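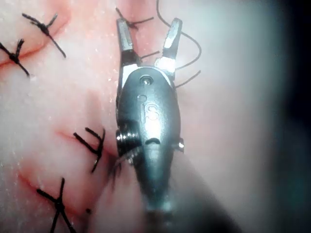 When can a person take a shower after a small operation with stitches? In many cases after one or two days, but the time depends on the wound and the dressing, and the instruction from your own clinic always comes first.

Press room > Patient information > New publications

February
By Delia Bustos, press office, Trolludel

TROLLUDEL PUBLISHES FREE HOME GUIDE FOR THE FIRST WEEKS AFTER SMALL SURGERY

Galtarby. The patient information publisher Trolludel has released a new guide for adults who go home on the same day as their operation. The guide is called "Home With Stitches" and it is free of charge. It explains in everyday words how to wash, sleep, work, travel and exercise while a wound is closing, and which signs mean that it is time to call a doctor or a nurse.

The guide has been prepared during the last 12 months together with nurses from day surgery clinics in Galtarby and in the Grotum valley. It can be downloaded from today, and paper copies will be sent to clinics, pharmacies and public libraries in the same area before the end of the month.

Patients who have a mole removed, a small hernia repaired or a hand operated on are often back in their own kitchen before dinner. They receive a sheet of paper at the desk, usually at a moment when they are tired and want to find their coat. Trolludel wanted to know what happens with this sheet afterward. Last year the publisher sent a questionnaire to former patients in the region and received 2478 answers.

The answers showed that most people had kept the sheet but had not found in it the thing they were looking for. The questions that came back most often were very ordinary. Can I sleep on that side? Is it normal that it itches? May the dog lie on the bed? How do I wash my hair when I must keep my neck dry? Many persons wrote that they felt their question was too small to call the clinic, so they asked a neighbor or searched on the internet late in the evening.

"We read all the answers, and it took us a good part of the winter," says Haf Gwynne, editor of the guide. "I had expected questions about pain and about infection, and of course they were there. But there were pages and pages about laundry, about car seats, about carrying a child up the stairs. One man asked if he could play the accordion. We did not put the accordion in the guide, but we put in a section about lifting and pulling, and I hope he will find it."

What the guide contains

The guide follows the days after the operation in their order. It starts with the journey home and explains why the patient should not drive after sedation or a general anesthetic until the clinic has said it is safe. It continues with the first night, with pain relief, and with the first change of dressing. Every dressing change is described step by step: wash the hands, prepare a clean surface, remove the old dressing slowly, look at the skin, put on the new one without touching the side that will lie against the wound.

A longer chapter is about water. A short shower is normally possible earlier than a bath, and the wound should be patted dry with a clean towel and not rubbed. Baths, swimming pools, lakes and hot tubs should wait until the wound is closed and the clinic agrees. Readers are also advised to leave creams, powders and perfumed soap away from the wound unless they were prescribed.

The chapter on stitches explains the difference between threads which dissolve in the body and threads which must be taken out. Many of those who answered the questionnaire did not know which kind they had. For this reason the guide has an empty line on the inside of the cover where the nurse can write the type of stitches and the date for removal. The guide asks readers clearly not to cut or pull the threads themselves, also when an end sticks out and catches on the clothes. A small piece of dressing over the end is often enough until somebody at the clinic can look at it.

There are also pages on food, constipation after strong painkillers, alcohol, smoking, sex, sport, and returning to work. The part about work is divided by what the body has to do during the day: sitting, standing, lifting, or working with food or animals. It does not give one number of days that should suit everybody. It gives the reader a list of things to ask the surgeon before leaving.

When to call

The warning signs are placed on the back cover, so that they can be found without opening the guide. They include redness that spreads, swelling or pain that gets worse and not better, pus or a bad smell, fever, a wound that opens, and bleeding that does not stop when it is pressed firmly. Shortness of breath, chest pain or a swollen and painful calf are listed separately, with the advice to call the emergency number at once.

"On the old sheet these signs were in the middle of the second page, between the parking fee and the opening hours," says Gwynne. "Nobody had decided that it should be so. The sheet had been changed a little bit every year and at the end it looked like this. We had the luxury to begin from an empty page."

The guide says also what is normally harmless. Some itching, a slightly raised line, a little bruising that turns yellow, and a feeling of numbness close to the scar are common during healing. Readers who are unsure are encouraged to call anyway, and they get a short text which they can have in front of them on the telephone: what was operated, when, what has changed, and since what time.

Language and print

All chapters were tested with readers before they were approved. The test readers received a chapter at home, read it alone, and then explained it in their own words to a member of the editorial team. When a sentence was explained in a wrong way, it was written again. The word "sutures" was removed early in this work and is now found only in the word list at the end, next to "stitches." The expression "as tolerated" has also gone.

The printed edition has been made by Foulkes, a printing house in Galtarby, on uncoated paper that can be written on with a normal pen. The letters are larger than in earlier publications from Trolludel. The first printing is 999 copies, and a second is planned for the autumn if the stock at the clinics is finished by then. The price of printing has been paid from the publisher's own fund for patient information, and there is no advertising in the guide. No dressing, medicine or cream is recommended by brand.

A version in large type and a version for reading aloud by computer are available on the same page as the normal download. Translations are being prepared, and the order of the languages will be decided after talks with the clinics in Grotum, where many seasonal workers are treated during the harvest.

How clinics can order

Clinics, pharmacies, libraries and home care services in Galtarby and Grotum can order paper copies without cost. Orders from other areas are welcome, but the postage must then be paid by the receiver. Those who order are asked to state how many patients they expect in the next season so that the copies can be divided fairly. Clinics may put their own stamp and telephone number on the front cover, where a white field has been left for it. The text inside may be copied for patients but may not be changed or shortened.

Trolludel will collect comments from readers and staff until June. Comments can be sent by mail or by the card which is folded into the back of each printed copy. Corrections of medical content will be made in the download version as soon as they have been approved, and a note about the change will be sent to all clinics which have ordered.

The guide gives general information for adults. It is not written for parents of operated children or for patients after major surgery, and it does not replace the instructions which a patient has been given by the clinic. A separate guide for parents is in an early stage, with no date of publication yet.

About Trolludel

Trolludel publishes health information for the general public, mainly as booklets and as short texts for waiting rooms. The office is in Galtarby. Earlier titles include guides to hearing tests, to life with a plaster cast, and to the safe storage of medicines at home.

For interviews with the editor, please contact the press office in the morning, before 11 a.m. Review copies can be sent to journalists on request.

Contact: Delia Bustos, press office, Trolludel, Galtarby | © Trolludel | Back to top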